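I know, I know, everybody has a theory about the Mollmont videos by now. My group chat has been unbearable since December. But I finally sat down last weekend and watched all of them in order, teasers included, and I think most of us are reading the story wrong. So this is my opinion, take it or leave it, and please don't come for me in the comments if you're on the dream side!

Quick catch-up for anyone new. Mollmont has put out 3 albums set in a made-up town called Drumulside, and the videos follow the same bunch of kids growing up there. The popular theory is that the town is a dream. One of the kids falls asleep on the train in the "Clelach" video, and everything after that is in their head. People love this. There's a thread with 885 replies and I'd say most of them are people agreeing with each other very loudly.

I don't buy it. If Drumulside is a dream then nothing that happens there costs anybody anything, and these are songs about cost! The whole second album is somebody apologizing for leaving. You can't write a bridge like the one in "Chu" (the part where the drums drop out and it's just breathing and one piano note) and then tell me the person being sung to was never real. That would be mean, and I don't think this band is mean.

My own reading is that Drumulside is real and the order is wrong. We're seeing the years shuffled. Look at the coat. In "Clelach" the youngest kid wears a green coat with a missing button, and in "Chu", which came out later, the button is back. Dream people say dreams are inconsistent, so there. But somebody sewed that button on or somebody lost it, and either way you can put those two videos in an order, and it's the opposite of the order they were released in.
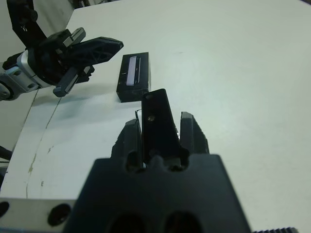
*Black gripper, two fingers, and a flat upright plate between them.*

Then there's the clock in the station. It says 2:35 every time we see it, and the fans have made a huge deal out of it being stopped. Fine, it's stopped. But track 13 on the newest album is called "235" and the very first line is about winding something up again. To me that's the band saying the clock gets going at some point, and we just haven't been shown that part. If I'm right the next video should have a different time on it. If it still says 2:35 I will eat my words and also probably cry.

What bugs me about the dream theory, more than any clue, is that it lets us stop listening. Once you've decided it's all in someone's head you don't have to care why the sister won't get on the train, or who is on the other end of the phone in the last chorus. I read pages and pages of comments and hardly anyone was talking about the sister. She has the best verse on the whole album! She gets four lines and two of them rhyme with "kitchen" and it still wrecks me.

I'll admit the shuffled years thing has holes. The snow in the "Chu" video makes no sense with the school scenes, and I can't explain the second suitcase at all. A friend thinks the suitcase is only a prop they liked the look of, and she could be right, bands do that. I've paused on it so many times that my laptop started suggesting luggage.

Anyway, go back and watch "Chu" first and "Clelach" second, with headphones, and keep your eye on that coat. Then come tell me what you think of the phone call, because I still go back and forth on it.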